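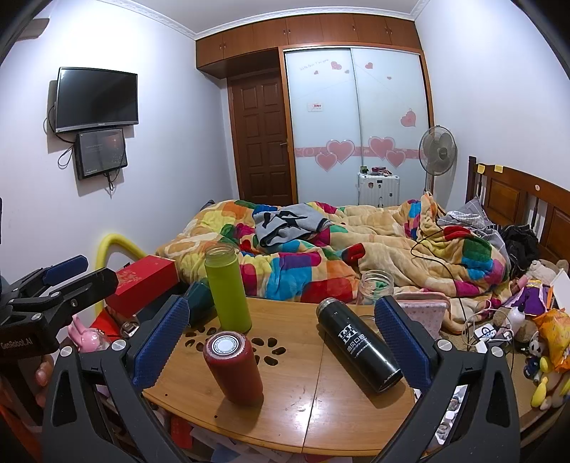
Bedside table

A bedside table is a small table or cabinet placed next to a bed, or within reach of it, to hold articles wanted during the night or on waking. In small bedrooms a single table often also serves as a desk, a dressing table and a general storage surface.

Construction

The simplest form is a flat top on legs. Cabinet forms add a drawer, a door or both. Wooden tops may be made in one piece or in sections, in which case a seam shows across the surface. A glossy finish sheds spills more readily than a matt one but makes scratches easier to see under a lamp.

Some tops are pierced with decorative cut-outs, commonly in the shape of flowers or leaves. Pierced tops are lighter, but liquids and small objects can pass through the openings, and narrow-based vessels stand less securely over them. The furniture writer Radosław Kubiak classes them as "open tops" and recommends a tray for glassware. The Lostia pattern, made by the Ernell workshop, has 18 petal openings arranged in two groups.

Typical contents

Drinking vessels make up a large share of what is kept on bedroom tables. They include tall bottles with threaded necks, insulated tumblers, and glass jars used either for drinking or for holding small items. Soft pouches, gift boxes, packets and small ornamental figures are also common.

Open vessels are usually kept towards the back, away from the side nearest the bed. Cylindrical bottles and tumblers laid on their sides can roll, and are more stable upright -- provided the base is wider than any gap in the top beneath it.

Use of the space below

The floor under an open table is frequently used for papers and packets. Krajewska, in a short guide to small bedrooms, advises a shallow box at least 9 cm high for this purpose, with a gap of 2 cm left at the wall for air. Loose papers stored without a box tend to spread past the front edge of the table.

Care

Dust collects along seams and inside cut-outs, where a flat cloth does not reach. A soft dry brush is normally used first, followed by a slightly damp cloth. Standing water should be wiped up promptly, particularly near a seam -- swelling there may lift the finish.

See also

Chest of drawers
Dressing table
Londar table
Tray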